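A morning at the Gorkano open day

I got to Grundatbridge at 8 in the morning, a full hour before the doors opened, because the bus schedule had other ideas. The Gorkano people let me in anyway and gave me coffee, so they were already ahead of most open days I've been to!

The hall downstairs had the polished stuff (slides, free pens, a very long video about warehouses). Skip it if you go. Upstairs is where they collect the picking examples, and I ended up staying there until lunch.

Firouzeh Nazari runs that room. Her team records grasps, good and bad, and all of them go into training the picking model. I figured the bad ones got thrown out. Nope, she wants them, and she gets a little cross with visitors who groan when the gripper comes up with nothing. The day before we came they had logged 595 attempts. The goal is 700 a day, and they've hit it once, in December, when the building was quiet.

What slows them down is the stuff in between. Somebody has to change the mix of objects, check that the labels match, and start the next run. Harsh Dhillon let me do the mixing for a while and told me I was placing things too neatly, with nice gaps, like I was setting a table. I tried again with my eyes shut. Better, apparently.

They like a mix of easy shapes and annoying ones. A block gives the fingers two good sides to close on. Foil is a whole other story, and so is anything see-through, where the depth readings can get pretty strange.
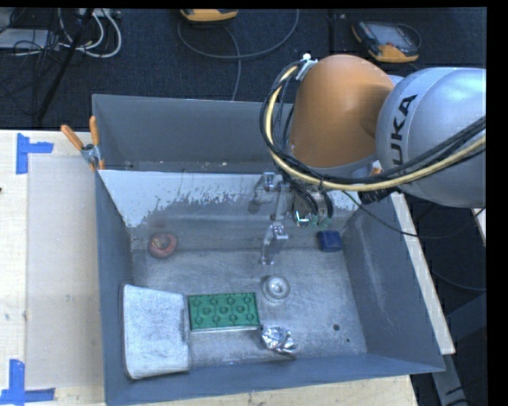 Tania Patwary thought the foil should stay in every batch, even if it drags the success rate down to 70 percent, since a model that has only seen tidy blocks will fall apart on its first real bin. Firouzeh agreed on the foil but wanted it in fewer runs, and they were still going at it when I went to find a sandwich.

The next open day is in the spring. Bring a sweater, the upstairs room is freezing.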